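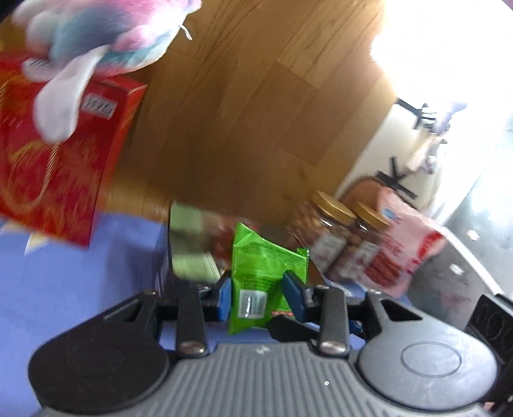 January 15, 2026. Second week of the packing line trials at Clondmont, and I want to get the grip question down on paper before Jui-lin and I start disagreeing about what we agreed. Snack packets are the worst thing we handle, and I say that with real affection for them. A jar with a gold lid is a gentleman by comparison, it stays the shape it was when you reached for it. The green packet is glossy and creased all over, and with one blue pad along its left edge and the other angled across the right half, the right one covers part of the print. The barcode sits low on the left, but it has a bright glare spot near the bottom, and that is the sort of label I want to try the scanner on next.

Talked for a long while with Ryszard and Rowena over lunch (her lentil soup, thank you Rowena) about what the gift hamper bench will be like once the arm takes over the picking. Ryszard has filled hampers by hand for 16 years and he was generous enough to let me watch him properly. He turns every packet in his fingers before it goes down, and by then he has already felt whether the seal is good. I had that down in my plan as one step called "place." It is clearly two jobs, and the arm as we have it does only one of them. So for now the seal check stays with a person, and I have moved it to the front of the bench, ahead of the pick, where the light is better anyway.

Rowena's worry is a different one and I think she's right to raise it. The bench is where people talk. If we put two of them at opposite ends feeding and checking, with the cell in the middle, they will spend the shift looking at a guard panel. Jailson suggested turning the feed table so both stations face the same side – costs us a longer cable run and a bit of floor, and I would gladly pay it. He is going to tape it out tomorrow.

The other thing is pay grades. Eugeniusz asked whether checking counts as packing or as quality, and I had to say I didn't know. I promised to ask Montoya in writing before we go any further, and I'm putting it here so I do it.

For the bench: softer pads from Grollby are on order. Clikdale log is at 3,000 picks, drops still to be sorted by product. Jui-lin wants bags and packets kept as separate categories, I'd like to see them together first, and we left it there. Full changeover stays penciled in for June, and Ryszard has asked to be the one who trains the new starters on the seal check.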